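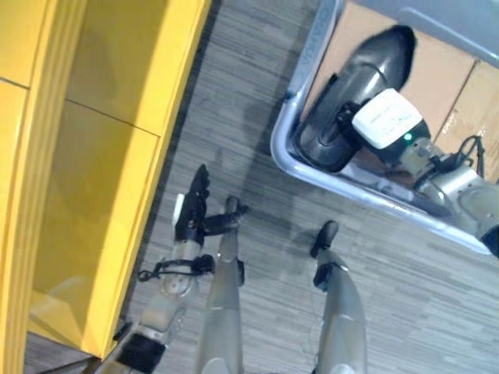 The yellow cabinet on the gray floor. Photo: Edem Zakaria

Plendach floor cleaner, 3 months in

Bought the big bottle in March. Gray floors show everything — crumbs, sock fuzz, dried juice. Two capfuls in warm water, mop, done. No sticky film, which the Trarncombe stuff always left. Smell is lemony, kinda strong for the first hour. Cap leaks if you store it on its side, found that out in the car. Didnt touch the old wax by the back door, had to scrape that. Would buy again, maybe the unscented.

4 out of 5

Bernice Bonsu

Print | E-mail | 13 comments | 300 shares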